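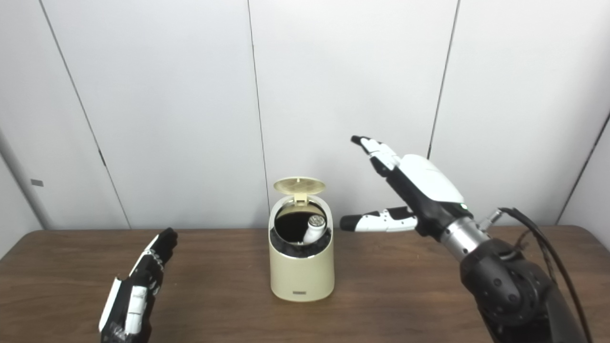 3.2. Recipientes de sobremesa con tapa abatible

Categoría: Artículos › Residuos domésticos
Buscar en esta revista

Figura 3. Cubo de color crema con la tapa levantada, sobre mesa de madera.

El tercer grupo reúne los cubos pequeños de base ovalada. La tapa gira sobre una bisagra trasera y deja libre una boca redonda (Figura 3). En los hogares de Jundby registramos 17 recipientes de este tipo, casi todos en la cocina. Los objetos alargados solían quedar apoyados en el borde, inclinados, y los contamos como depositados.

Artículos relacionados
Hábitos de separación en Clatitz
El cubo de baño: encuesta en Tarnow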